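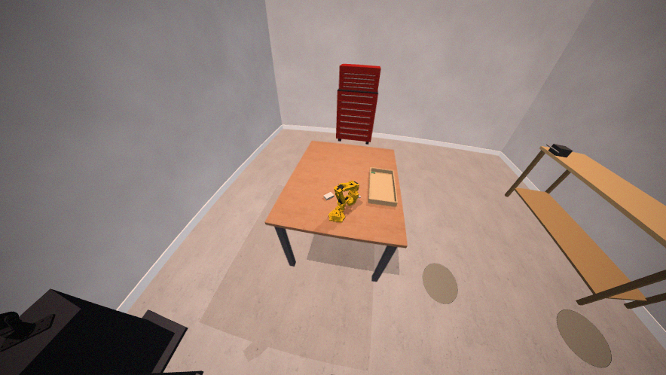
What is in the Prarkholm leave clause set?

It holds 336 clauses about annual leave, copied from the staff handbooks of small employers and labeled by what happens to days a worker hasn't used when the leave year ends.

Filed under: Employment > Leave and Time Off > Open Data

Posted in August by the Prarkholm maintainer

PRARKHOLM: README

Hi, and thanks for opening the readme first (I never do). I started Prarkholm when I was doing HR admin for a group of small offices in Wodcombe, and every one of them had a different rule about carrying vacation days over. One let you keep everything forever. Another wiped the lot at midnight on the last day of the leave year, and you only found that out if you read the footnote to the footnote. I began pasting the clauses into a spreadsheet so I could answer people's questions faster, the spreadsheet got out of hand, and now it's this.

The source handbooks number 90. All of them were given to me by the employers with permission to share the leave section. Company names are swapped for a short code, and I took out anything that named a manager or a payroll contact.

What you get

clauses.csv is the main file, with one row per clause. The columns are:

- clause_id: a short code that never changes between versions
- handbook_id: which handbook it came from
- text: the clause as written, typos and all
- label: see the next part
- deadline_text: the wording of any cutoff, copied out, or blank
- notes: me muttering to myself, mostly safe to ignore

handbooks.csv has one row per handbook, with the broad line of work and whether the leave year follows the calendar year. sectors.txt explains the line-of-work codes. Both CSV files are UTF-8. If you open them in a spreadsheet program, please import them as text — the deadline column has things like "1/4" in it, and your software will cheerfully turn those into dates.

Labels

There are 3 labels:

- lapse: unused days are lost
- carry: unused days, or a set number of them, move to the next leave year
- pay: unused days are paid out

A clause gets one label only. Plenty of handbooks mix things up ("five days may be carried, the rest are forfeited"), and I split those into separate rows wherever the sentence could be cut cleanly. Where it couldn't, I went with whatever happens to the larger share of the days and said so in the notes column.

Payment for unused leave when somebody quits is out of scope. I know, I know, it's the part everyone asks about! But it usually lives in the termination section, and I only had permission for the leave section.

How I labeled it

I read everything through and labeled it by hand, put it away for a month, then labeled it all over again without looking at the first pass. Where the two passes disagreed I reread the whole leave section of that handbook and made a decision. The early rows went through Memusano, a little clause-cutting script I wrote, which was fine on numbered handbooks and hopeless on the ones typed as a single long paragraph. I cut those by hand.

The word that gave me the most grief was "normally." As in, "leave may not normally be carried forward." Normally! I labeled those as lapse, but if you're studying manager discretion you'll want to search for the word and look at them on their own. "At the discretion of management" is in there a lot too. 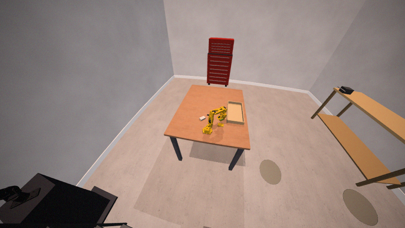

Can the labels be used to tell a worker what they are legally owed?

They can't be used that way, and a worker with a real question should check the law where they live or talk to an adviser. A label records what a handbook says, and a handbook can be out of date or simply wrong.

Things to know before you use it

Nearly all of the handbooks come from offices, shops and small care providers. There's very little from building or farm work, where leave is often handled through a separate scheme or a conversation in a truck. Please don't use Prarkholm to say anything about how common a rule is across employers in general. It's a pile of what people were willing to send me.

Rows from the same handbook sound alike, so split your training and test data by handbook_id. I forgot this the first time and got wonderful results for a whole afternoon.

Sick leave, parental leave and study leave show up now and then inside a clause about vacation. I left the words in place and labeled only the vacation part.

Version 3

This is version 3. Changes from the last one:

- added the Hầu handbooks (that's a bakery chain, and they were lovely to deal with)
- fixed curly quotes that had turned into garbage characters
- moved a few clauses from pay to lapse after I noticed the payment was for public holidays worked

If your software shows the bakery's name as boxes or question marks in the notes, it's reading the file in the wrong encoding.

Using and fixing it

Use it for whatever you like, including paid work, as long as you say where it came from and link back to this page. If you spot a wrong label, open an issue with the clause_id and the label you'd give it. Handbook donations are welcome too — leave section only, please, and only if the employer has said yes in writing.

This site uses cookies to remember your settings and count visits. Accept | Manage cookies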